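Clistwood Lost and Found Ledger
Version 4, updated in February

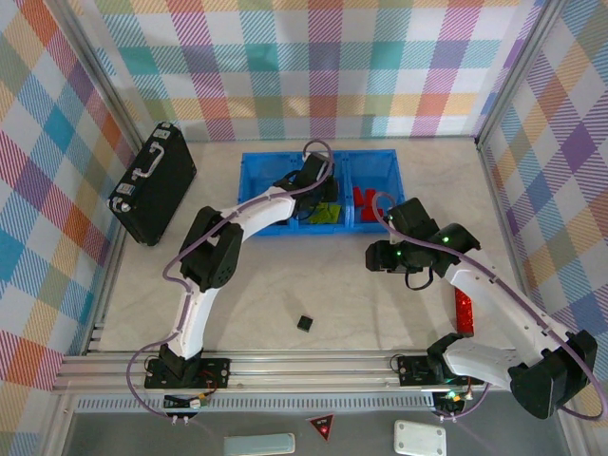
Hello, and welcome! If you've landed on this page you probably either work with small text collections, or you once left an umbrella in Clistwood and are hoping against hope. We can help the first group quite a bit. The second group should ring the library desk, since the ledger only covers the old handwritten books and none of the things on the shelf now.

What this is

The ledger is a typed-up copy of the lost property books kept at the Clistwood public library and, for a few years, at the bus station next door. Whoever was on the desk wrote down what had been handed in, where it was found, and (when they remembered) whether anybody came back for it. The books are a joy to read. One clerk wrote in full sentences with opinions about the quality of people's gloves, another used a private shorthand that took us most of a winter to work out, and there's a long stretch in green ink that we have grown very fond of.

There are 18 books in all. We've typed up every legible line, kept the original wording in one column, and put a tidied version in another, so you can use whichever suits you.

What's in the folder

ledger.csv has the entries, one per row.
places.csv lists the 196 place names that turn up, with the spelling variants we folded together.
shorthand.txt is the key to the private shorthand, with our guesses marked by a question mark.
sample.csv is the first 200 rows of the ledger, for people who just want a peek before they download everything.
notes.txt is a running list of oddities, in no particular order, added to whenever one of us was amused or annoyed.

Columns in ledger.csv

book: the number of the book, as painted on its spine.
page: the page number. Book 7 has two pages 31, so we call them 31a and 31b.
entry_raw: exactly what was written, crossings-out included, with crossed-out words in square brackets.
entry_clean: the same thing with spelling evened out and abbreviations opened up.
item_type: one of our own categories, such as clothing, bags, keys, toys, books, food or other. Food is a bigger category than you'd think.
place_id: matches a row in places.csv.
claimed: yes, no, or blank. Please don't read blank as no! Some clerks never filled this in at all, and treating blanks as unclaimed will make the town look terribly careless.
typist: BA or FK.

How it was made

Banafsheh Asadi typed the odd-numbered books and Fereshteh Karimi typed the even ones, and then we swapped and checked each other's work against the pages. Where we disagreed, we sat down together with the book and a strong lamp and argued until one of us gave in. There are 160 entries where neither of us gave in, and those have both readings in entry_raw with a slash between them. If you have good eyes for old handwriting and would like to try a few, please write to us. We'd be delighted.

The tidied column was done by hand. We tried a spelling checker early on and it turned "muffler, tartan" into something about mufflers and tartar, so we went back to doing it ourselves on Monday evenings with a pot of tea.

Things to watch for

The books don't cover every month. Two have water damage along the bottom, so the last couple of lines on many pages are missing, and we've left those rows out instead of guessing.

Item types are a matter of taste. A handbag with a book in it is filed under bags. A single mitten tied to a toy rabbit is filed under toys, over Fereshteh's objections.

The word "case" caused us no end of trouble. It can mean a suitcase, a glasses case, a pillowcase, or on one memorable page a legal case that somebody had left the papers for. We only gave it a type when the rest of the line made the meaning plain, and the others are under other.

Names and addresses of people who lost or claimed things have been replaced with [name] and [address]. If you spot one that slipped through, tell us right away and we'll fix it before anything else.

What people have used it for

A class at the Nillent evening school made maps of where gloves go missing, and the map of the hill road is lovely. Someone has been studying how the words for coats and hats changed from book to book. We would love to hear about anything you make, however small or silly.

Please don't use the ledger to try to work out who a particular person was. These were ordinary folks having a forgetful day.

Sharing and credit

You may copy, change and share the files for any purpose, so long as you mention the Clistwood Lost and Found Ledger and say what you changed. If you correct a reading, please send it back to us so the next version gets it too.

Still to do

Match up the bus station entries that were copied into the library books a day later, which are counted twice at the moment.
Finish the place variants for the streets past the mill.
Find out what "1 Nygård, damp" means in Book 12.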